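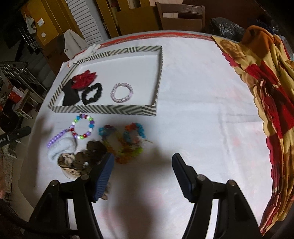
Issue 96, page 2

Loose pivot screws stop home recordings in Pirkau

February 13, 2023

Sikus has stopped all home recordings with its hand-held gripper, the Skadiria, after a finger came loose in the hand of an operator who was tidying hair ties at a dining table in Pirkau. The operator got a small cut on the thumb, which was cleaned and covered at the house. No doctor was needed. The company informed its operators the same evening and asked them to put the tools back in their cases and not to try to repair them at home.

The Skadiria is the tool many of our readers have already seen at the open evening in the Tremblay building. A person holds it by the handle and opens and closes the two black fingers with a trigger, and the camera on top records the work. The recordings are then used to teach the robot arms in the Tremblay workshop how to handle the small soft things that people keep at home. This winter the task list is made of hair accessories, bracelets, socks and small pouches, which the operator has to pick up from a cloth and sort into a low tray. It is light work, and until now the only complaints have been about tired wrists.

According to the notice sent by Sikus, the fault is in the pivot screws, the round ones which hold the links of each finger together. The screws should be fixed with thread adhesive when the tool is assembled. On one batch, put together last May, the adhesive was applied before the threads were cleaned of cutting oil, and it never hardened properly. Such a screw can stay in place for months and then turn out a little with every squeeze of the trigger. When it has turned out far enough, the finger leans to the side, and if the operator squeezes harder to correct it, the link can jump free. This is what happened in Pirkau. The operator had caught a scrunchie together with a fold of the tablecloth and pulled on it, and the link came off on the side of the thumb.

The notice gives the number of tools in the batch as 96. They were lent to households in Pirkau and in the villages on the other side of the river. All of them are called back to Tremblay, also the ones which seem to be in good order.

The second part of the problem is less painful but it will take longer to solve. A finger which leans does not report its opening correctly. The sensor sits at the base, and it believes that the fingers are open as much as the trigger says. The robot arm, which learns from these numbers, then closes too far or not far enough. Workshop staff had noticed since the start of winter that one arm was pressing too hard on thin things. It flattened elastic loops against the table, and on one test run it broke the string of a beaded bracelet, and the beads went under the arm base and into the cable channel. At that time it was thought to be a calibration mistake in the arm itself, and the arm was calibrated again two times without a better result. Now the staff believe that at least a part of the trouble came from the recordings.

Sikus has put 500 recordings aside. Of these, 300 have been checked so far by comparing the sensor value with the position of the blue pads in the video. The company does not wish to say yet how many are bad. It says only that recordings with a wrong opening value will be taken out of the training set and will not be corrected by hand, and that operators will be paid for them in full. The remaining ones are to be checked before any arm in Tremblay is trained again. Until that is done the arms are running at reduced force, and visitors must stay behind the yellow line also when the arms are standing still.

We asked why the loose screws were not discovered at the weekly control. The answer was that the control sheet asks the operator to look if the screws are present, and they were present. A screw that has turned out by half a turn looks the same as a tight one, especially on a black finger in the evening light of a kitchen or a bedroom. The sheet will be changed. In the new version the operator must hold the base and move each finger gently from side to side, and a painted line will go across every screw head and onto the arm, so that any turning can be seen.

Several operators have told us they felt something before. One had heard a clicking sound when the fingers closed on soft fabric, but not on hard objects, and believed it was the trigger spring. Another had put a drop of sewing machine oil on the joint because it was squeaking, which in this case made it worse. Both had mentioned it in the comments field after the session. The comments were read, but they were sorted under comfort and not under safety - Sikus admits this was a mistake and has now given every comment about noise or play in the fingers to the person responsible for the hardware.

For households that have a Skadiria at home, the instructions are the following. Switch the tool off and take out the battery. Put the tool in the case with the fingers open, with the foam piece between the pads, so that nothing is under tension. Do not tighten the screws, even if you own the right key, as the workshop wants to measure how far each one has moved. If a screw has already fallen out, please put it in a small bag together with a note of the room where it was found. Keep the tool away from children and pets, who may like the small parts. The trays and the task objects can stay with you, and things which belong to your own household can of course be used again as usual.

The cases can be handed in at the Tremblay building, at the side entrance, or they will be collected from the door for those who have no car. A replacement tool will be given when one is ready. The first repaired ones have new screws with a locking washer and are being tested on a bench which opens and closes the fingers day and night. Sikus does not give a date for the restart of the home sessions. Sessions which were booked for this month are cancelled, and operators do not need to call for this, they will get a new time by message.

The operator who was hurt has said to our office that the thumb is fine and that the tablecloth, which got a small tear, was old anyway. Sikus has offered to pay for it.

Questions about payment for the recordings put aside should be sent to the operator desk in Pirkau and not to the workshop.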